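Gremero paid followers, worth it?
Forum > Social Media > Growing your page 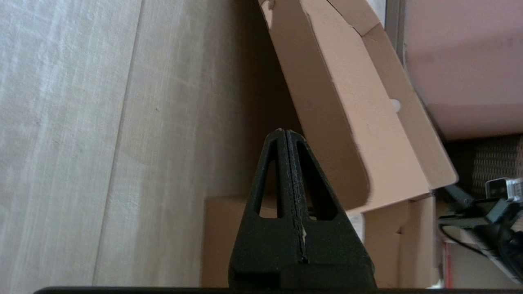 Reply 1
karam_crafts wrote:
Has anyone used Gremero for Instagram followers? They're offering 600 for a tenner and say they're all real people with an interest in your topic. I've got 173 at the moment and I'm getting nowhere.

Reply 2
osa77 wrote:
Real people, are they. Ask them how they get real people to follow a page they've never heard of. I'd want to see it before I paid a penny.

Reply 3
Dima Saab wrote:
I bought from them in February for my Aladora page. The followers did turn up and most are still there. Not one has commented or bought anything, mind you.

Reply 4
plainjane_w wrote:
It does help a bit though. People look at a page with 173 and click away. I think a bigger number gets you a second look.

Reply 5
osa77 wrote:
Does it? My sister's page has fewer than that and she sells out every month. Have you got any figures or is that from Gremero's own site?

Reply 6
plainjane_w wrote:
No figures, just what I've seen on my 2 pages. You don't have to agree.

Reply 7
karam_crafts wrote:
Dima, did they ask for your password?

Reply 8
Dima Saab wrote:
No, only the page name. If they ask for a password I'd walk away. I wouldn't order again either way.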